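3. Setting and Methods: Shared Tables in Rented Rooms
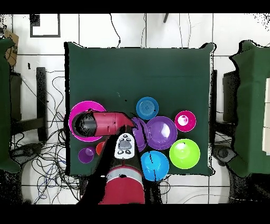 Nantana Meesuk, corresponding author, Department of Housing and Domestic Life, Resmont College

Figure 1. A table with a green cloth on a white tiled floor, with a magenta plate and two small bowls.

3.1 The study site

The fieldwork took place in Randullow, a district of older apartment blocks where many rooms are let one at a time. Tenants have a private bedroom and share a kitchen, a bathroom and, in most cases, one table. We chose the district because earlier work on shared housing has looked mainly at rent and noise, and has said little about how people divide the surfaces they use every day.

We recruited 17 households through notices in laundry rooms and a short item in the Brukura tenants' newsletter. A household was included if at least three unrelated adults lived there and if all of them agreed to take part. Two households left the study when their leases ended. Their diaries are kept in the analysis up to the last complete week.

3.2 Diaries and interviews

Each tenant kept a paper diary for 15 days in June. They wrote down when they used the table, what for, and whether anything had to be moved first. We did not ask who owned the things that were moved, but many tenants wrote it down anyway, sometimes with an underline. The diaries gave us 400 usable entries. Entries with no time of day were left out.

Boonmee Yensuk carried out the interviews, most of them in the evening after work. They lasted up to 70 minutes and followed the approach set out by Kazlauskienė, in which the tenant is first asked to talk through one ordinary day and only later about disagreements. Interviews were recorded with consent and typed up in full. Names of tenants have been changed.

3.3 Coding

We coded each entry for type of use (eating, paid work, grooming, storage, other) and for length of stay. Storage caused the most trouble. A plate left out overnight could be waiting for breakfast or simply forgotten, and the diaries did not always say which. Both authors coded these entries separately and then met to settle the differences. Where we could not agree, the entry was marked as unclear and kept out of the tables in Section 4.

Household items such as plates and bowls (Figure 1) were coded as tableware whatever they were used for. Some tenants kept keys or hairpins in bowls - these were noted in a second column, which is used only in Section 4.3.

3.4 Limits

The study covers one district and one season. Tenants who argue often may have been less willing to sign up, so the level of conflict reported here is probably low.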